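Forum > Manipulation > Simulation kits > Kitchen packs

Evholm kitchen pack: is the two-arm license worth it for a small lab?
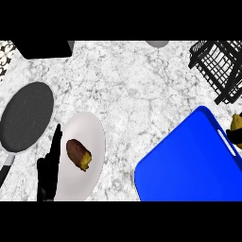

Does the Evholm kitchen pack run without the vendor's own controller?

It does, provided your controller can publish joint targets at a fixed rate. The pack reads targets from a local socket and doesn't check where they come from. The vendor's controller is a separate install and can be left out.

That part I worked out from the manual. My real problem is the license. We have a single-arm seat at present and want to move to two arms for a handover and plating benchmark: pick up a piece of food from one side of the counter, put it on a plate on the other side, with both grippers free to take part. The reseller (Simanjuntak) has quoted us for the two-arm tier and says the contact model is the same in both. I would like to hear from people who have used the two-arm tier for soft or irregular objects. Specific points:

- whether contact stays stable when a piece is held across its middle and the arm speeds up
- whether the scene reset is repeatable from a seed
- whether logs from the two arms share one clock

We run headless on one workstation. Rendering quality is of no interest beyond what the policy needs.

Masaru Miyazaki
2 comments · Share

Nuria Belay

We have had the two-arm tier since November. In order:

Contact. Food items in our copy are rigid meshes with a friction setting. Nothing deforms. A baked sweet potato with a broken end is the same rigid body as a whole one, with a different outline and a different collision hull. With the default hull, a grip across the middle holds at low speed and slips when the arm changes direction quickly. Two things fixed this for us. First, switch the collision hull from "simple" to "split" in the object file. Second, raise the physics rate to 500 Hz. The default is too low for narrow fingers on a lumpy surface. Expect the run to slow down. If you train with many parallel scenes, measure this before you buy.

Reset. Repeatable from a seed only if the arms are homed before the objects are placed. If you place objects first, a gripper passing over the counter can touch a plate rim and shift it, and the run is no longer comparable. The order is set in the scene config. The manual gives it the wrong way around.

Clock. One clock, two log files. The second arm's file lags by 2 steps. The lag is constant, so shift it when you merge.

The single-arm and two-arm tiers do use the same contact model. The reseller is correct there. What you pay for is the second arm, the collision checking between arms, and 4 extra counter layouts. The layouts vary the position of trays, pans and racks. They are adequate for a benchmark and too few for training on their own.

6 comments · Share

Orestis Raptis

not used the two arm one but the single arm is fine. ask for the 30 day trial, they gave us one. support is slow

0 comments · Share

Marek Sýkora

I agree with most of the above and would add a point about cost. The inter-arm collision checking is the only piece we could not have built in-house in reasonable time. If your task keeps each arm on its own half of the counter, two single-arm seats with a shared scene file will do the job, and the license terms allow it. Mylene Navarro posted a merge script for this in the Skolleo thread. A true handover needs the two-arm tier, because the shared scene file has no notion of one arm touching the other.

Also check how success is scored. The stock plating test looks only at the center point of the object against the plate outline. A piece still held above the plate counts as placed. We added a condition that the gripper must be open and the object in contact with the plate. On our policy this lowered the reported score by a wide margin, and results from the Corodside group that use the stock test should be read with this in mind.

3 comments · Share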